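Toy shelf news

November 2, 2020

Quick one this time, sorting day ran over and the kettle is calling. Thank you to everyone who dropped bags off in October, the hall at Ernlow was full to the door and we are still finding jigsaws behind the piano. 35 boxes gone through so far. More to do. Much more.

Most asked-for thing at the moment, by a mile: the wooden number boards. Parents of three and four year olds, mainly, plus two childminders and a grandad who wanted one for each house. We had none in September and now there are several, different makes, all a bit different from each other. A Brandes one with farm animals (nice thick pieces, lid missing, doesn't matter). A Kustik one, smaller, good for car journeys if you don't mind crawling under the seats afterwards. And the seaside one, which has been on the sorting table and is everybody's favourite.

What you get for your loan with the seaside one. Chunky numbers that lift out and go back in their own cutouts, stacking rings on pegs, shapes along the bottom on the sand. Fish and crabs and starfish painted on the blue. So that's numbers, colours, shapes and a good deal of sea life on one board, and it keeps little ones going through a whole pot of tea, ours anyway.

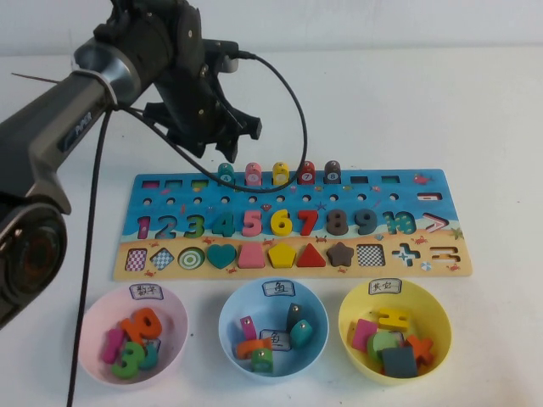

The seaside number board on the sorting table. The 10 is out of its slot.

Ways to play, since people ask at the desk and we never have time to answer properly:

Start with the rings. Leave the numbers where they are. Take all the rings off, mix them up in a bowl, let the child put them back however they like the first few goes. Colours can come later. Then ask for "the red ones" or "the yellow ones" and see.

Numbers next, but only a few at once. One, two and three is plenty. Put the rest in a bag or they will all be on the floor. Finger round the edge of the number first, then find the hole it goes in. A child who always does the 4 first is fine, let them.

Older ones can do sums with it. Two rings here, three there, how many. There is a greater-than sign cutout on the seaside board as well, which the four year olds ignore completly and the six year olds love.

Fish spotting. No pieces needed. Good for when you're cooking.

Now the dull bit. Pieces. Please please check the pieces before you bring a board back. Lay it flat on a table, fill every slot you can, then look under the sofa for the rest. A small drawstring bag goes out with each board now and anything loose should come home in it. If something has really gone, just say, we would much rather know. No fines, never have been. We keep a tin of odd numbers and odd rings at the desk and can often match something up. The tin has an awful lot of 6s in it and we don't know why.

Cleaning. Damp cloth, drop of washing up liquid, dry it straight away. Do not put wooden boards in the sink!! One came back in October with the paint lifting and the whole thing bowed like a banana. Don't stand them on the radiator either. Rings can be wiped one by one while the telly is on.

Loans are three weeks for boards, same as the train sets. You can renew once if noone is waiting. At the moment someone is nearly always waiting, so put your name on the list at the desk or drop a note through the door and we'll ring you.

Other bits. Clollinano marble run is back, all the tubes, hurray. The big dolls house is out until the end of the month. Still after: wooden trains, magnetic letters, anything with wheels for under twos. Not needed: soft toys, thank you but no, the cupboard won't shut.

And the shelf fund stands at 400 pounds towards the 1,000 we want for proper shelving along the back wall. Jar is on the desk, next to the tin of 6s.

Hall is open at the usual times. Bring a bag, and wear a coat, the heating is still not right.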